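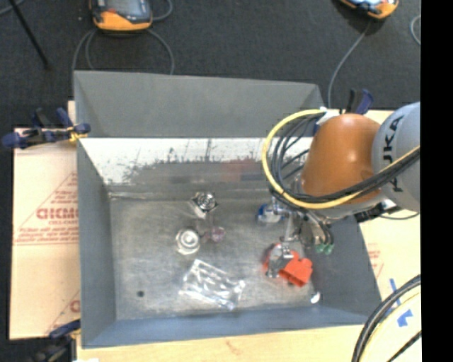

The grey metal bin on its boards.

July 26, 2023

Long day on the Rashti material, and I want to get it down while it is still fresh, because I know from April what happens when I leave the write-up until after the weekend (I end up reading my own margin scribbles like somebody else's post).

The job was to carry on with the foreign policy statements, the ones Rashti collected from the Gulf ministries and the state news agencies, and to see whether the move from hard talk to trade talk shows up as clearly in the Arabic originals as it does in the English releases. I had 60 pairs to get through and managed 50, which I'm rather pleased with, considering how long some of them go on before they reach the point. The remaining ones are all joint communiqués from summits and I would sooner do those with a clear head.

First thing to note for everyone: the English versions are softer. We all suspected it, but it is lovely to see it laid out side by side. Where the Arabic speaks of "confronting" a neighbour's conduct, the English will quite often have "addressing concerns", and in one statement on shipping the whole sentence about naval readiness has simply gone missing. I've marked these with a T in the sheet, for tone, and with a T and a bracket where something has been left out altogether. Please don't merge the two, I know it is tempting!

Second thing, and this one is less happy. Hilby, our coding scheme, doesn't really know what to do with ports. A lease on a harbour across the Red Sea can be a commercial matter or a military one, and very often the statement is written so that it can be read as both. I started the morning coding them all under trade, changed my mind after lunch, and then went back and did the early ones again, so if you opened the sheet before two o'clock please throw that copy away. For the time being I've put them under both headings with a note. I'd like us to talk about a separate code for infrastructure, even though it means going back over the April batch, and I do realise who will be doing most of that.

The Drevo export misbehaved again. Dates in the Islamic calendar come through as plain text and sort themselves to the bottom, so 15 statements looked as if they were missing when they were sitting there all along. I converted them by hand and checked each against the agency page. 3 of them I still can't settle, as the page gives one day and the document itself another, and I've left those blank for now.

Pevoton would like a short note from us on mediation, prisoner exchanges and so on. I think we have enough for a page, though I'd be wary of saying anything about motives. The statements tell us how a government wishes to be heard – they can't tell us what was said over the telephone the night before.

Still to do: the summit communiqués, the undated ones, a proper look at how "de-escalation" is translated (I have found two different Arabic terms so far and suspect a third), and the backup, which I forgot yesterday and am going to start now before I put my coat on.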